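Search this site
Enter keywords

Office Coffee Orders: Common Questions
By the Zininow Catering Desk
Updated in April

How far ahead do I need to order?
Orders for the next morning close at 3 p.m. For Monday delivery, order before the weekend. Larger jobs at the Sillen and Furnau buildings need 5 working days, as the loading docks there have to be booked.

What is the minimum order?
There is no minimum if you pick up at the Laskowska counter. Delivery starts at 5 drinks. For over 2000 drinks in a month, ask for a contract price.
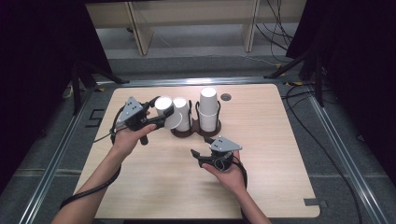

Can I mix drinks in one order?
Yes. Every drink is listed on its own line, so you can have drip, decaf and tea together. Small orders go out in cup holders, and a dark brown one with three white paper cups in it takes up little room on a table. Milk and sugar are packed separately unless you ask us to add them. We don't split the bill by drink – one order, one receipt.

Do you take back unused cups?
Unopened sleeves only, within the same month.

Can I change the delivery time?
Yes, until the order closes. After that, call the desk and give your order number. The driver may already have a full route, and in that case the original time stands.

Who do I contact about a wrong bill?
Call extension 1429 or reply to the receipt email. Corrections show up on the next statement.

Comments

deskplant: Does the decaf cost the same as regular?

Zininow Catering Desk: Same price for all sizes.

mornings_only: Delivery to Furnau was late twice last month. Pickup has been fine.

tk_floor5: Please bring back the oat milk. The new one separates in tea.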